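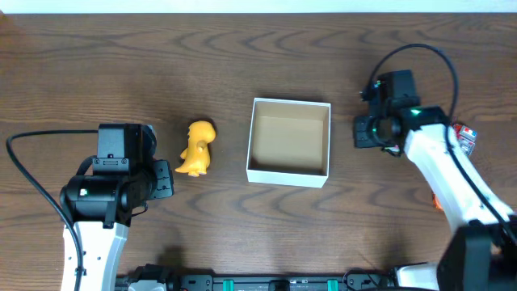

Protanard Two-Arm Packing Station

The Protanard is a bench-mounted packing station for small, lightweight goods. It is intended for order fulfilment rooms, toy and gift wholesalers, and sheltered or mixed-ability workplaces where items of differing shape are placed into open cartons by hand. Two arms work from opposite sides of a shared table, with the carton between them. Each arm carries a two-finger gripper.

The station is supplied by Ondow and is supported across Australia and New Zealand from the Fumwood service centre.

Suitable goods

Moulded figures, balls, boxed accessories and similar items may be handled without a change of fingers. Individual items must not exceed 162 mm in any dimension. Goods that are sharp, leaking or unwrapped for food use are outside the scope of the station. Sites wishing to pack rounded or glossy items should request a handling assessment before ordering, as these may require a slower closing speed.

Working arrangements

The Protanard is designed to operate with a person in attendance. One operator may oversee up to two stations. The operator's duties are as follows:

Teaching each new product by guiding the arms through the pick and the placement.
Supplying cartons and removing those that are filled.
Inspecting the contents of every carton before it is sealed.
Recording stoppages on the station log.

Employees who previously packed at the bench will find that the proportion of the shift spent reaching and bending is reduced, while the time given to checking and teaching is increased. Employers are reminded that this constitutes a change of duties. Position descriptions and rosters should be reviewed with staff before commissioning, and pay classifications should be confirmed at the same time.

Ondow recommends that no operator be assigned to the station for more than two hours without rotation to another task. Monitoring work is less physical than packing, but it requires sustained attention.
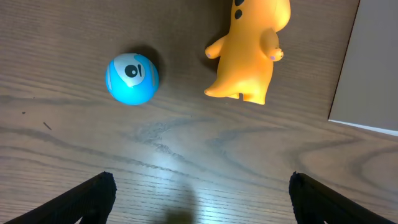 Danang Sopacua writes that his packing team was wary of the change until the teaching was given to them instead of to the engineering office. The people who knew how each item ought to sit in its carton were the ones setting up the arms, and he would advise other sites to begin in the same way. He adds that the rotation schedule took longer to settle than the equipment did.

Training

Operator training is conducted over 5 days at the customer's premises and is included in the purchase price for groups of up to six. Refresher sessions are held at Fumwood each November. Enquiries regarding training should be directed to Ridwan Wattimena.

Specifications

Arms: two, facing
Grippers: two-finger, one per arm
Maximum item mass: 106 g
Teaching: by hand guidance
Product memory: 50 taught items
Control software: Bach, supplied under licence

Ordering

Quotations are valid for 50 days. Delivery, installation and removal of packaging are included for metropolitan sites. Regional freight is charged at cost.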